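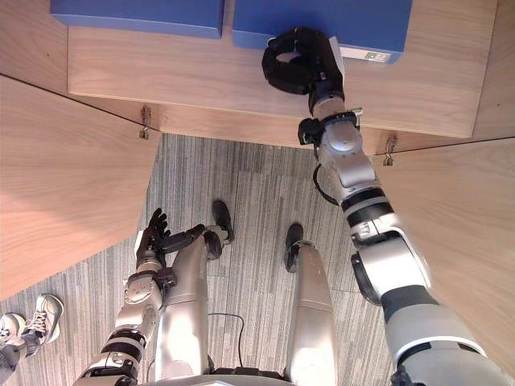 Figure 7.1 Two blue boxes on a light wooden top.

CHAPTER 7
Filing in Low Cabinets

7.1 Scope of the chapter

Chapter 6 dealt with open shelving. The present chapter deals with paper records kept in closed wooden cabinets of roughly desk height or lower, in which the top panel serves both as the lid of the unit and as the working surface. Such cabinets are common in small offices. They hold fewer records per metre of wall than open shelving, but the contents are out of the light and the top remains usable.

Three kinds of container are treated: the ring binder, the box file and the flat document folder. In everyday office speech all three are called "files". In this book the word file is kept for the papers themselves, and container for whatever holds them.

7.2 Orientation on the shelf

A ring binder is designed to stand upright. Where the clear height of the compartment is less than the height of the binder, it must be laid on its side or flat. The spine should then face the door opening, so that the label can be read without moving the binder. Binders laid flat should not be stacked more than two deep, as the lowest one cannot be withdrawn without lifting the rest. An intermediate shelf removes this difficulty, at the cost of some height.
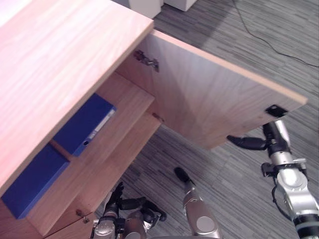 Should an intermediate shelf be fixed or adjustable?
Adjustable, where the records are of more than one size. A fixed shelf is stiffer and is preferred for heavy containers of a single format.

7.3 The working surface

Containers are taken out to the top panel, consulted there and returned. Three rules apply.

The top is cleared before a door is opened. A container left near the front edge is easily knocked by a person bending to the lower shelf.

Only containers in current use stay on the top. In the Gostia survey, which covered 264 cabinets in 16 offices, misplaced containers were most often found on the top of the cabinet to which they belonged.

Both doors are opened fully before a wide container is moved. A door left half open catches the corner of a folder and, over time, loosens the screws of the hinge.

A folder with a clasp is closed before it is lifted. The label pocket is filled in at the time of first use; a blank label has the same value as no label.
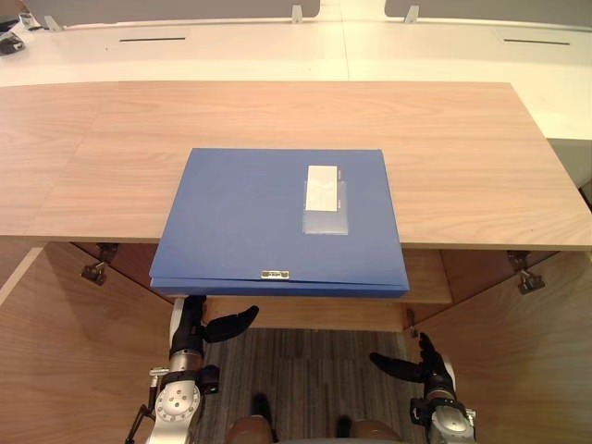 7.4 Capacity

The capacity of a cabinet is stated in sheets, not in containers. For the cabinet used in the worked problems, 900 mm wide, the planning figure is 4,000 sheets. The figure allows for a free space at one end of each shelf, into which the hand can be placed when a container is withdrawn. Problems 7.1 to 7.4 apply the same figure to the Lim and Cluteck layouts given in Appendix B.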